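CADTHORPE, March 15, 2020: Meltivus has introduced robotic grippers at its wire sorting benches in Cadthorpe, where staff previously separated all offcuts by hand. Under the new arrangement, 2 employees per shift supervise the equipment and check the bins. No positions have been eliminated. Horacio Cisternas, site supervisor, said bench staff may apply for inspection training, which opens in June.

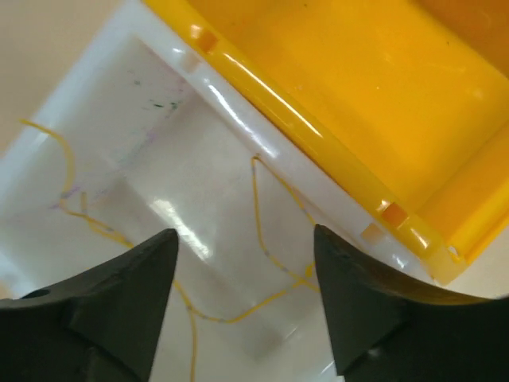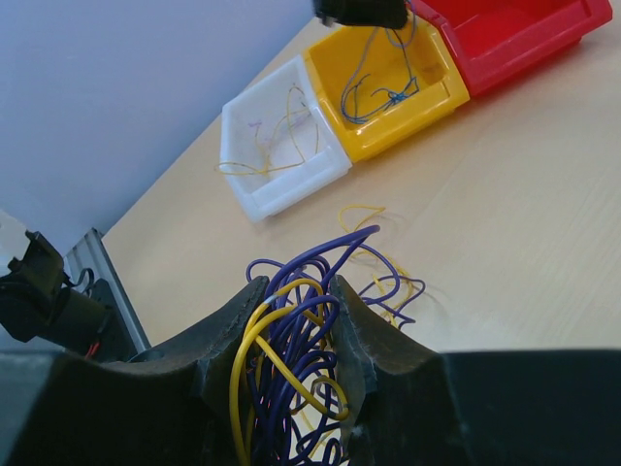
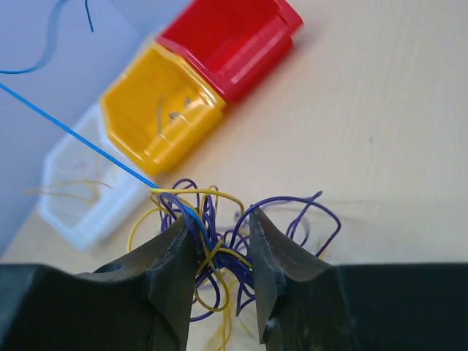
Robotic gripper at work with colored wire and plastic bins, Cadthorpe.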